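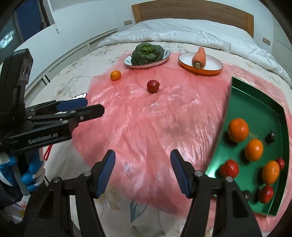
Ob sich so ein Paket überhaupt lohnt, wenn man am Ende doch alles von Hand machen muss, wollte gleich die erste Leserin wissen, und ich habe den halben Vormittag daran herumgekaut. Ja und nein! Ich habe das Greiferset von Trekari jetzt lange genug hier, um eine Meinung zu haben, und sie ändert sich trotzdem noch jeden Tag.

26. Juni 2022. Schwül, Kopfweh, trotzdem gearbeitet. Wieder Obst und Gemüse auf der rosa Folie, Möhre auf den Teller, Tomaten ins grüne Tablett (das Tablett liebe ich inzwischen). Die blauen Polster an den Backen sind für mich das Beste am ganzen Set, die Rillen geben einem richtig Vertrauen, auch bei Pflaumen. Der Griff dagegen ... nach einer Stunde im Handschuh merke ich jeden Finger.

Bis zu 400 Durchgänge am Tag verspricht Trekari im Prospekt. Ich bin heute bei 243 gelandet, gestern waren es 246, und ich war beide Male fix und fertig. 300 würde ich vielleicht mit einer längeren Mittagspause schaffen, aber dann bitte ohne Blattgemüse!

Am Nachmittag noch das Angebot von Irkanik gelesen, die wollen die Auswertung als Abo verkaufen. Klingt bequem, aber die Kündigungsfrist steht so klein da, dass ich die Brille holen musste. Im März hatte ich schon mal bei Radonjić angefragt, die waren teurer und dafür sehr nett am Telefon. Ich schlafe drüber.

Fürs Testheft: Polster sehr gut, Griff mittel, Anleitung eine Zumutung (Seite sieben zweimal, Seite acht gar nicht). Morgen schreibe ich Trekari wegen der fehlenden Seite, und abends gibt es Möhrensuppe.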